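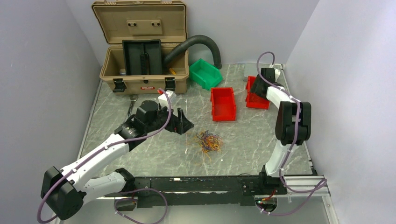

A fitted sheet should stay on all four corners until it is time to wash it, a customer wrote to Urnex last winter, and hers had not made it through a single night since she bought a deeper mattress. The letter was one of many on the same subject, and it was passed around the bedding department when work began on the company's new fitted sheet.

Urnex today announced the Rurkik fitted sheet, a percale sheet made for deep mattresses and for beds with a topper. It goes on sale in March through the Urnex online store and at independent bedding shops that carry the Urnex line.

The Rurkik sheet is woven from 98 percent cotton and 2 percent elastane. The stretch yarn runs across the width of the fabric, so the sheet gives when a corner is pulled over the mattress and draws back afterward. The thread count is 200. Urnex chose a plain percale weave for its crisp feel and because it holds up well to frequent washing. The fabric has a matte finish and softens with use.

Elastic is sewn all the way around the hem. On the company's earlier fitted sheets it was sewn only at the corners, and these were the sheets that drew most of the complaints. The corner pockets have also been cut deeper, and the seam at each corner is stitched twice. A woven tag marked "foot" is sewn inside the hem at the bottom end, so that the sheet can be turned the right way before it is put on the bed.

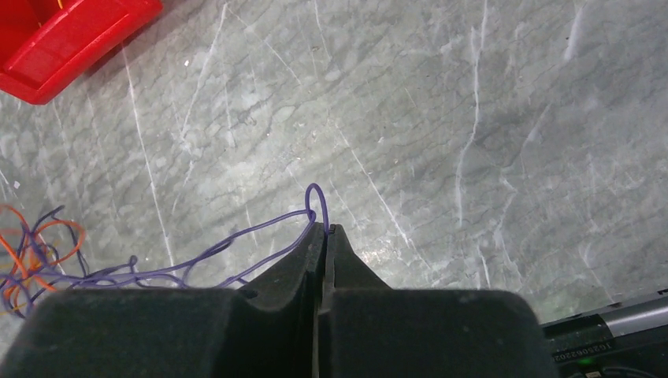
The sheet comes in 3 sizes: full, queen and king. A twin size is planned but will not be part of the first delivery. Colors at launch are white, oat, slate blue and a pale green. Flat sheets and pillowcases in the same colors are sold separately, and both are all cotton with no stretch yarn. Customers who already own Urnex percale pillowcases in white will find that the new white matches. The oat is slightly warmer than the shade sold under that name before, and shops have been asked not to mix the two in one set.

Weaving and dyeing are done by Šimkus, a mill that has supplied Urnex with pillow ticking for several years. The sheets are cut and sewn by Plollero, which also makes the Urnex mattress protectors. Plollero added a second sewing line for the full elastic hem, which takes longer to attach than corner elastic and has to be fed at an even tension. The first production run was held back while the tension was adjusted, and the planned fall release was moved to spring as a result.

During development, sample sheets were sent to Urnex customers who had written in about fit. They were asked to use the sheets on their own beds, wash them as they normally would and report back. Several said the first samples were hard to get onto the last corner without help. The pocket was recut after that, and the second round of samples went on more easily. Another request was for a label that does not scratch. The care label is now printed on soft tape and sits on the underside of the hem, away from the sleeper.

The Rurkik sheet can be machine washed warm with like colors and tumble dried on low. High heat shortens the life of the stretch yarn and should be avoided. Chlorine bleach should not be used on any of the colors, white included. The sheet may be ironed on a medium setting, though the elastane keeps it from creasing as much as all-cotton percale does. Some shrinkage in the first wash is normal and has been allowed for in the cut. Urnex recommends washing the sheet once before use.

Each sheet is packed in a drawstring bag made from offcuts of the same fabric. The size is printed on the bag and on the hem label. The bag can be used for storing the sheet in a linen closet or for washing small items.

The company's existing fitted sheet with corner elastic will stay in the range for standard mattresses. It remains the better choice for thinner mattresses and guest beds, where a deep pocket would leave loose fabric under the bed. A fit chart will be posted on the Urnex website before the launch. Customers should measure the height of the mattress with any topper or pad in place, from the bottom seam to the highest point, and then compare the figure with the chart.

Sheets bought from the Urnex online store can be returned unwashed in the original bag. A sheet that tears at a seam or loses its elastic in normal use will be replaced. Sheets bought from an independent shop should be taken back to that shop with the receipt.

Shops that wish to stock the Rurkik sheet can order fabric swatches and a display sample through their usual Urnex sales contact. Orders for the first delivery are now open.

About Urnex

Urnex sells sheets, pillows, mattress protectors and blankets for the home. Press samples and product photos are available from the Urnex press office on request.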